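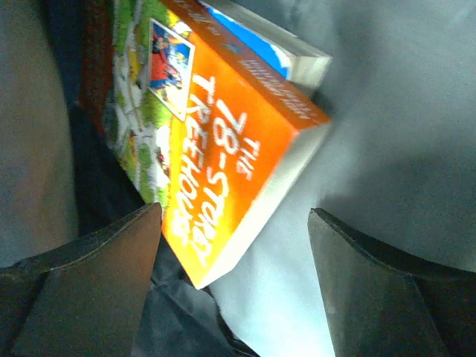

Book between the fingers, wrist camera

Packing a backpack with two arms, club project
Posted by Binta Afolabi, 11 July 2019

Our club has two arms on one rail and the task is to put a paperback and a few small things into a light blue backpack. The book is the hard one. If it's turned even a little, it catches on the zipper. We have 45 tries logged and the book went in on 5. 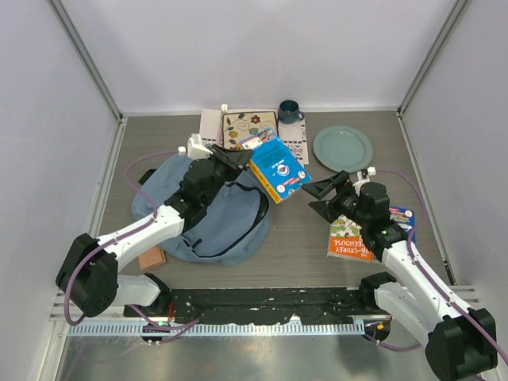
The rest of the table stays set the same way each time: tile, mug, plate. Should one arm hold the bag while the other does the book, or should we take turns?

Teodoro Maglaya
Hold the bag. Put one finger inside the pocket and one outside, close, then pull back slowly before the book gets near it. Also move the mug and plate out until this part works.

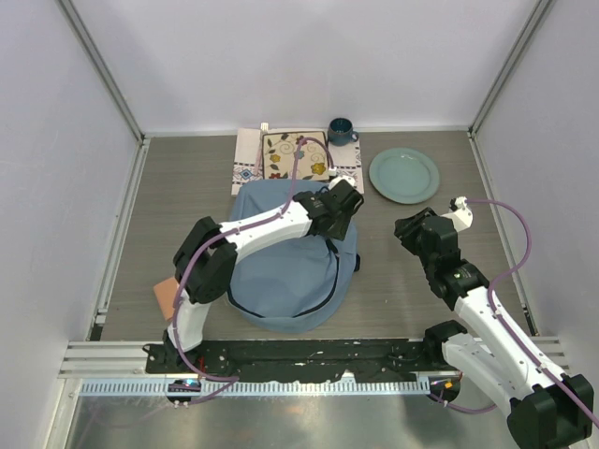
Both arms over the table, tile and mug at the back

Check your wrist view before you close. You want the zipper tape off to the side, or you'll grip that instead of the cloth. 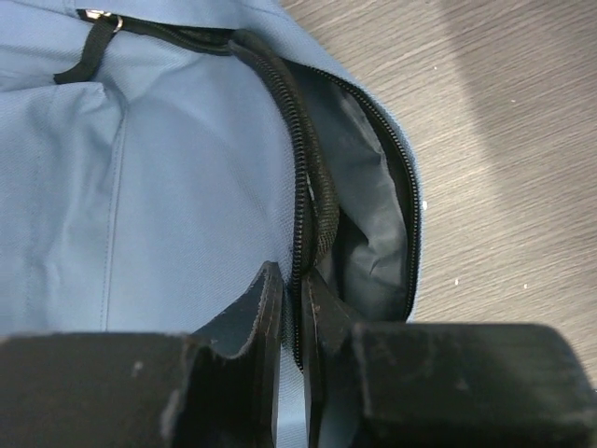
Wrist view with the pocket open

skov551
get a thinner book

Holen
Same as Teodoro. We also slowed the arm down for the last part and it helped some.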